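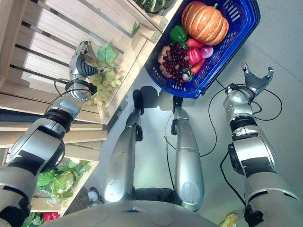 Green grapes in the crate, blue basket on the floor.

Wendon Nutrition Scale: a review after a few months of breakfasts
April 27, 2019

My doctor would like me to eat more fiber. She has been saying so, very kindly, for years, and every time I've gone home and bought a box of bran flakes and felt that I'd done my part. In January I finally decided to find out how much fiber I was getting on a normal day, and that meant weighing my food, and that meant a scale.

I went with the Wendon because I wanted one that does the adding up for me without a phone. You put your bowl on, press zero, spoon in the oats, type the food code, and the little screen tells you calories, fiber, sugar, salt and so on. Then you press the plus button and it goes into the day's total. There are 700 foods in the printed code book, and after a week or so you know your own by heart (I could recite lentils in my sleep).

The first thing I learned is that I'm a terrible guesser. What I had always called "a cup" of cereal was nearly double that, and my generous helping of beans was a couple of sad spoonfuls. My goal is 25 grams of fiber a day, and on the first day I kept track I didn't make it to half. I was so sure I'd be close! So if the scale did only that one thing for me, I'd still be glad I bought it.

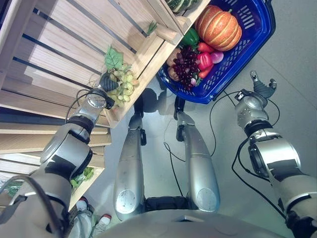 Grapes and leafy greens on the slatted crates.

Now for the parts I like. The platform is wide enough for a dinner plate and you can still read the numbers, which my old Tistwood never managed – I used to crouch down and peer under the rim like I was looking for a lost earring. It wipes clean in a second. It takes two ordinary batteries, and I'm still on the first set. The buttons click when you press them, so you know it heard you.

Fruit is where I use it most. A snack bowl of grapes came to 159 grams the first time I weighed one, and I was surprised how little fiber there was in it compared with a pear or a handful of raspberries. I haven't given up grapes, I love grapes, but now I have the pear in the afternoon when I'm short for the day.

The parts I don't like so much are mostly in the code book. The print is tiny, and the foods are grouped in a way that must have made sense to whoever did it. Chickpeas are under "pulses, dried" and also under "canned goods," with different codes, and if you pick the wrong one your total is way off. There's no way to enter a recipe, either. When I make soup I weigh everything raw, write the total on the back of an envelope and divide by bowls. It works fine, but I'd hoped to be done with envelopes.

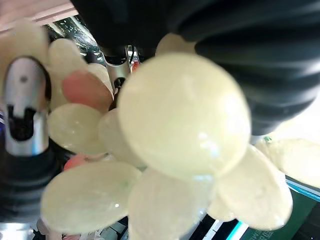 I gave mine back after a month because it kept shutting off while I was still chopping, went one comment under my first post about it, and does yours do that with heavy bowls too? It does shut off, yes, with any bowl, heavy or light. If you leave it alone for a couple of minutes the screen goes dark and whatever you hadn't added with the plus button is gone. The day's total stays put, thank goodness. I've gotten into the habit of chopping first and weighing afterward, and it hardly ever catches me now, but I can see how it would drive a person up the wall, especially with children in the kitchen.

I should say something about the other scale people ask me about, the Oyewole, which I borrowed for two weekends. It's a prettier thing and it's faster, and it talks to your phone, and if you already keep a food diary on your phone you'd probably be happier with it. I found I was picking up the phone to log my toast and putting it down after reading all my mail, so it wasn't for me.

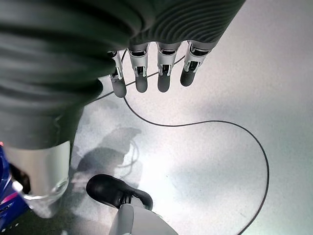
Price matters too, of course. I bought the Wendon from Gritthorpe, where it cost a bit more than a plain kitchen scale and a good deal less than the Oyewole. The box came with the scale, the code book, batteries and a card with the most common foods on it. Tape that card inside a cupboard door right away, because you'll use it ten times more than the book.

As for the fiber, most days I get to my goal now, mainly by way of beans at lunch and oats in the morning. I went up slowly and drank plenty of water, as my doctor told me to, and I'd pass that on to anyone starting out. I don't weigh every meal anymore. I do it for a few days at the start of each month to see if my eye has drifted, and it usually has, always in the direction of less beans and more cheese.

Four stars from me. It would be five with a bigger code book – bigger print, I mean, I have plenty of foods.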